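Drum unloading, second round

The club spent January on the unloading task. Léonie Courtois rewrote the approach path so the wrist enters the drum on a shallower angle. The old path used 900 waypoints, most of them redundant. Five remain – plus a retreat pose.

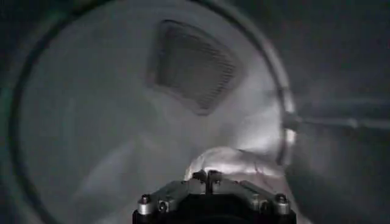
Filed under: Robotics club

White cloth against a pale drum gives the segmentation little contrast, so Maxence is tuning the threshold by hand. The grip force stays at level six for now. Next on the list is the rim clearance check.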